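From: Nidia Rengifo
To: Skurargate players list
Date: Saturday, April 10, 2021
Subject: Re: Save files after the patch

Thodoris Dimitriou wrote:
> Has anyone got an old Skurargate save to load since the patch?
> Mine stops at 33 percent, every time.

Hi Thodoris, and hello to everyone I haven't written to since October!

Mine did the very same thing, and I was so cross (236 hours in that save!). What worked for me was loading the Nollholm autosave first, then going back to the old one from the pause menu – no idea why, but Gyu-bin got hers back that way too. 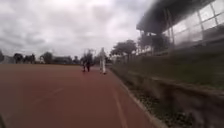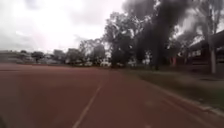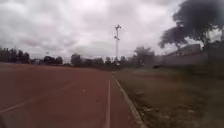
The running track, three views.

Do copy your save folder somewhere safe before you try it, and if slot 50 is missing afterward, don't panic, mine came back once I restarted the game. Write if you get stuck, I'm around all weekend and happy to go through it with you.

Warmly,
Nidia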